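Gripper keeps squashing or dropping small round things in my kitchen sim. Is it the friction or is it me?

Posted by Keegan Hinds in Home Builds > Arms and Grippers
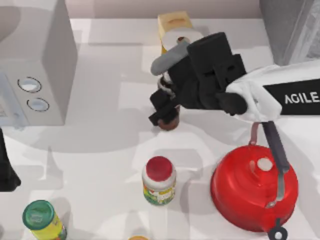 I've been building a kitchen helper in the shared workshop since May, and before I let it anywhere near a real kettle I'm doing everything in simulation. Counter, kettle, jar, cans, a microwave-ish lump in the corner. The kettle behaves. The jar behaves. Anything small, brown and roundish is my sworn enemy.

The arm goes down, the fingers close, and then one of two things happens. Either the object sinks halfway into the pads like a grape into custard, or it fires off sideways and I never see it again. Once in a while the grasp holds, I get excited, and it lets go on the lift. Out of 48 tries last night I kept 8.

Things I have changed: friction (up, then down, then up again out of spite), grip force, the mass of the object, my chair. The physics step is at whatever Plandeo gives you by default. The collision shape is whatever the Bastos importer made, and I admit I haven't looked at it.

I'd like to move to the real arm before the workshop wants its bench back. What should I be looking at first?

Lucimara Sampaio

Look at the collision shape. I'd put money on it. Importers love to wrap a small object in a handful of flat faces, so what looks round to you is a badly cut gemstone to the solver. Your pads land on an edge and off it goes.

Turn on the collision view and see what you've got. If it's ugly, swap it for a plain sphere or a capsule, even if the thing you see on screen is more of a cup. Nobody at the contact solver will complain.

Then halve the physics step and try again with the friction put back to something sane. Sinking into the pads is usually too much force for too coarse a step. Close the fingers to a position slightly narrower than the object and cap the force, instead of telling them to close for ever.

Change one thing at a time. I know. I don't do it either.

Washington Andrade

just use suction

Emerson Aguiar

Agree with Lucimara on the shape, less sure about halving the step straight away, as it'll slow everything down and you have a full counter there. Try freezing the stuff you aren't picking up. My kitchen ran like treacle until I made the cans and the kettle static, and then I could afford the finer step.

For the dropping on the lift, check how fast you start upwards. Mine yanked. I put in a pause after closing, up to 2 seconds while I was testing, and a slow first bit of the lift. It looked as though the robot was having second thoughts, but it kept hold.

Also log the finger positions during the lift. If they creep together, the object is slipping. If they stay put and it still falls, something is knocking it.

Keegan Hinds

Turned on the collision view. It has corners. It has so many corners. Swapped in a sphere and the next 48 tries gave me 44, with the old step and no pause. Will do the slow lift tonight and leave the chair alone.

Washington, the suction cup costs more than my arm did.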